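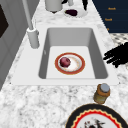
Chapter 5
Before the Arm Moves: Rules for Kitchen Work

By Onni Pitkänen. Revised December 6, 2024.

What you need first: Chapter 3 on grip force, and the glossary. Skip the glossary if you did the June workshop.

Kitchens are hard on robots. Hard edges, breakable dishes, food that has to stay fit to eat. And people walk in whenever they like. A factory cell has a fence. A kitchen has a doorway.

So, rules. Most of this chapter follows the Skirkby house code, the one we teach from, with notes from Haziq Yeoh's test group at Santoso. Where the two disagree I say so. Your own site rules come first, always.

5.1 The task sheet

One sheet per task. Written before any run, simulated or real. It names the object to be moved, where it starts, where it ends, and what must not be touched. Take a piece of fruit on a plate in a sink. Is the job to move the fruit, or the plate with the fruit on it? Two different jobs, two different grips. Write down which. "Clear the sink" is not a task, it's a wish.

Also on the sheet: the stop condition. Dropped object, unexpected contact, person inside the marked area. Any one ends the run.

5.2 Simulation first 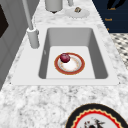
Skirkby asks for 300 simulated runs before a new task goes near real dishes. Santoso asks for 3000, and Haziq will argue the point over lunch if you let him. We use the lower number for soft, light objects and the higher one for glass and ceramics. Vary the layout between runs. A policy that has only ever seen one counter has learnt that counter, not the task.

Log every failure, even the dull ones. Near misses too. The Flusano log form has 17 fields and people hate it, fill it in anyway. A blank feild counts as a failed audit.

5.3 Reaching into a basin

Walls on all sides, so the wrist matters as much as the fingers. Set clearance from the rim and from each wall seperately. Come in from above, slow down before the rim, not after it. Same on the way out, with the object now added to the size of the hand. Worked numbers for the Sornudthorpe test sink are in Table 5.1.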